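Sornevow 로봇 작업실 방문기: 데스크톱 조립용 그리퍼 비교

8월에 Sornevow 작업실에 다녀왔다. 우리 팀은 회수한 데스크톱을 점검해서 다시 내보내는 일을 하는데, 메모리와 프로세서를 빼고 끼우는 공정에 로봇 팔을 쓸 수 있는지 알아보는 중이다. Sornevow가 마침 같은 종류의 작업으로 그리퍼를 비교하고 있다고 해서 견학을 신청했다. 보고 들은 것을 순서대로 적는다.

작업실은 건물 2층에 있다. 엘리베이터에서 내려 왼쪽 끝 방이고, 입구에서 정전기 방지 덧신과 손목띠를 받는다. 가방은 사물함에 넣어야 한다. 노트북은 들고 들어가도 되지만 작업대 위에는 올려놓을 수 없다. 설명은 오후에 시작했고 질문은 중간에 아무 때나 해도 된다고 했다.

비교 대상은 그리퍼 두 종이다. 하나는 Tement의 평행 개폐형이고, 다른 하나는 Asadi의 링크형이다. 평행 개폐형은 손가락 두 개가 나란히 움직여서 벌어지는 폭과 손끝 위치가 늘 일정하게 맞는다. 링크형은 손가락이 호를 그리며 닫히기 때문에 폭에 따라 손끝 높이가 조금씩 달라진다. 대신 같은 크기에서 더 넓게 벌어지고, 물건 모양에 맞춰 손가락이 약간 따라간다. 컨트롤러는 Mikuvus 제품 하나로 통일해서 그리퍼만 바꿔 가며 쓴다고 했다.

작업대는 홈이 파인 알루미늄 상판이다. 나는 여기에 본체를 고정할 전용 지그가 따로 있어야 하는지가 궁금했는데, 담당자는 케이스 종류가 자주 바뀌면 지그를 매번 만드는 비용이 더 크다고 답했다. 이곳에서는 본체 위치를 카메라로 먼저 찾고, 그 값으로 팔의 기준 좌표를 옮긴다. 케이스를 새로 올릴 때마다 이 과정을 한 번 거친다.
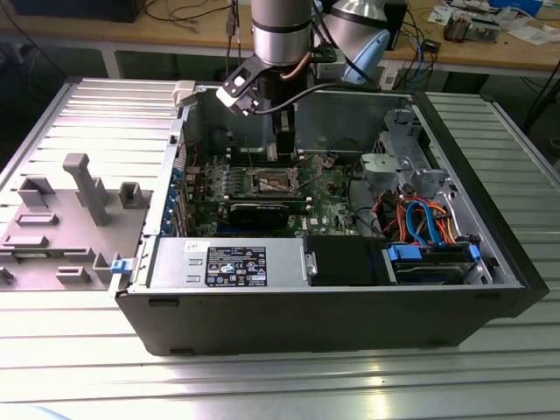
옆판을 떼고 눕힌 데스크톱 본체와 메인보드 위의 그리퍼

실물을 보고 나서 가장 먼저 든 생각은 공간이 좁다는 것이었다. 사양서에는 그리퍼의 최대 개폐 폭과 파지력이 크게 적혀 있지만, 케이스 안에서 문제가 되는 것은 그리퍼 몸통의 폭과 손목 아래로 튀어나온 길이다. 손가락이 들어가도 몸통이 드라이브 베이나 전원 공급 장치에 걸리면 접근 각도를 바꿔야 한다. 접근 각도를 바꾸면 이번에는 케이블이 팔과 본체 사이에 끼일 수 있다. 담당자는 케이블 길이를 처음에 넉넉하게 잡았다가 두 번 줄였다고 했다.

Tement 쪽은 몸통이 얇아서 좁은 곳에 넣기 쉽다. 메모리처럼 곧게 잡고 곧게 누르는 부품에 잘 맞는다는 평가였다. 단점은 손끝이 딱딱하다는 점이다. 위치가 살짝만 어긋나도 그 오차가 그대로 부품에 전달된다. 손끝에 고무 패드를 붙이면 나아지지만 패드가 닳으면 두께가 변하고, 그때마다 높이를 다시 맞춰야 한다.

Asadi 쪽은 반대다. 손가락에 약간의 유격이 있어서 조금 어긋나게 다가가도 부품을 놓치지 않는다. 그런데 닫히는 동안 손끝 높이가 변하니 얇은 부품을 잡을 때는 팔의 높이를 같이 보정해야 한다. 보정은 Mikuvus 컨트롤러에서 폭과 높이의 대응표를 넣는 방식으로 처리한다. 표는 그리퍼를 바꿔 달 때마다 새로 만든다고 했다.

카메라도 두 가지를 비교해 볼 수 있었다. 고정 카메라는 작업대 전체가 보여서 본체 위치를 잡거나 케이블이 걸리는지 확인할 때 쓴다. 하지만 팔이 본체 안으로 들어가면 정작 손끝이 팔에 가려진다. 손목 카메라는 그 반대여서, 가까운 곳은 잘 보이지만 시야의 상당 부분을 그리퍼가 차지하고 본체 바깥 상황은 알 수 없다. 둘 중 하나만 골라야 한다면 어느 쪽이냐고 물었더니 프로세서 작업에는 손목 쪽을 고르겠다고 했다. 화면을 보면 이유를 알 수 있다. 프로세서를 잡은 자세에서 소켓의 핀 영역과 프로세서의 기울기가 같이 보인다.
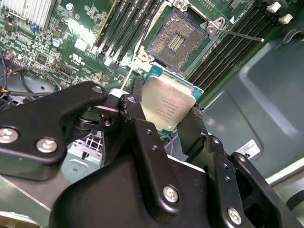 기울기를 눈으로 보는 것만으로는 모자라고, 소켓에 닿는 순간의 힘을 재지 않으면 핀을 지킬 수 없다는 의견이 참관자 중에서 나왔다. 손목에 힘 센서를 달면 해결되는 부분과 그렇지 않은 부분을 나눠서 봐야 한다는 말도 덧붙었다. 나도 이 의견에 동의한다. 핀이 휘면 보드 전체를 못 쓰게 되니 우리 공정에서는 가장 비싼 실수다. Sornevow에서는 누르는 동작을 넣지 않고 소켓 바로 위에서 속도를 낮춘 뒤 손가락을 천천히 여는 방식을 쓴다. 손가락을 여는 속도가 양쪽이 다르면 프로세서가 한쪽으로 밀리기 때문에, 이 부분은 그리퍼를 고를 때 꼭 시험해 봐야 한다고 했다.

프로세서는 어디를 잡느냐도 중요했다. 덮개 면과 바닥 면을 집으면 바닥의 접점에 손끝이 닿는다. 그래서 가장자리를 잡아야 하는데, 가장자리는 얇고 미끄럽다. 파지력을 올리면 튀어 나가고 내리면 흘러내린다. 적당한 구간이 있기는 하지만 넓지 않고, 손끝 재질에 따라 구간이 옮겨 간다. 담당자가 보여 준 기록은 지금까지 226회분이었다. 그리퍼별로 성공과 실패를 나누고 실패는 다시 원인별로 적어 두었는데, 파지 중 미끄러짐, 접근 중 충돌, 위치 인식 오류로 구분되어 있었다. 세부 수치는 공개 전이라 옮겨 적지 않는다. 원인별로 나눠 적는 양식은 우리 쪽에서도 바로 쓸 수 있을 것 같아서 빈 양식을 받아 왔다.

그리퍼 교체도 직접 해 보았다. 손목 플랜지의 볼트를 풀고 커넥터를 뽑은 다음 새 그리퍼를 달고 컨트롤러에서 공구 설정을 바꾼다. 익숙하지 않은 내가 하는 데 7분이 걸렸다. 볼트 작업은 금방 끝나고 시간은 대부분 커넥터를 정렬하고 설정 화면을 찾는 데 썼다. Mikuvus의 설정 메뉴는 공구 무게와 무게중심을 입력하는 화면이 서로 떨어져 있어서 한쪽을 빼먹기 쉽다. 무게를 틀리게 넣으면 손으로 끌어서 가르치는 모드에서 팔이 조금씩 처지거나 떠오른다. 처음 쓰는 사람은 여기서 많이 헤맨다고 한다.

티칭은 손으로 팔을 끌어서 큰 위치를 잡고 마지막 구간만 조작기로 미세하게 맞추는 식이다. 케이스 안쪽으로 들어가는 경로에는 중간점을 넣어 두고, 빠져나올 때도 같은 점을 거꾸로 밟게 한다. 나올 때 지름길로 가게 했다가 손가락이 케이블에 걸린 적이 있다고 했다. 본체 안의 케이블은 같은 기종이라도 꺾인 모양이 제각각이라서 좌표만으로는 피할 수 없다. 우리도 회수품을 다루니 같은 문제를 만나게 된다. 케이블을 미리 사람이 묶어 두는 공정을 앞에 넣는 편이 현실적으로 보인다. 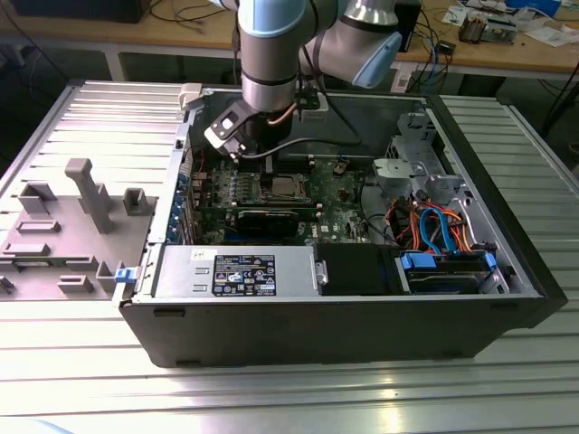

그리퍼를 다른 회사 것으로 바꾸면 티칭한 위치를 전부 다시 잡아야 하나요?
공구 중심점을 정확히 다시 넣으면 큰 위치는 그대로 쓸 수 있고, 부품을 잡는 위치와 놓는 위치만 새로 맞추면 됩니다.

이 답을 듣고 나서 도입 순서를 조금 바꿔서 생각하게 되었다. 원래는 그리퍼를 먼저 정하고 그에 맞춰 팔과 컨트롤러를 고르려고 했는데, 팔과 컨트롤러를 먼저 정해 놓고 그리퍼는 빌려서 비교하는 방법도 괜찮아 보인다. Tement와 Asadi 모두 단기 대여가 된다고 들었다. 대여 조건은 돌아와서 문의해 둔 상태이고 아직 답을 받지 못했다.

소음은 생각보다 작았다. 두 그리퍼 모두 전동식이라 공기 압축기가 필요 없고, 옆에서 평소 목소리로 대화할 수 있었다. 우리 작업장은 사무 공간과 붙어 있어서 이 점은 장점이다. 안전 울타리는 설치되어 있지 않았고 작업 속도를 낮게 제한해 두었다. 속도 제한을 건 상태로 우리 처리량을 맞출 수 있는지는 따로 계산해 봐야 한다.

확인하지 못한 것도 있다. 장시간 돌렸을 때 손끝 패드가 얼마나 버티는지, 그리고 먼지가 많은 회수품을 다룰 때 링크 부분에 문제가 없는지는 답을 듣지 못했다. Sornevow에서 쓰는 본체는 청소를 마친 것들이라고 했다. 소켓 레버를 여는 동작도 보지 못했는데, 레버는 옆으로 밀면서 들어야 해서 프로세서를 잡는 것과는 다른 손끝 모양이 필요할 수 있다.

다음 견학 때는 우리 쪽 본체를 2대 가져가서 같은 조건으로 시험해 보기로 했다. 하나는 자주 들어오는 소형 케이스이고, 다른 하나는 내부 공간이 넉넉한 타워형이다. 방문 신청은 Sornevow 안내 창구에서 받으며, 가져갈 장비가 있으면 크기와 무게를 신청서에 같이 적어야 한다. 주차는 건물 뒤쪽에 할 수 있고 화물용 엘리베이터는 미리 말해야 열어 준다.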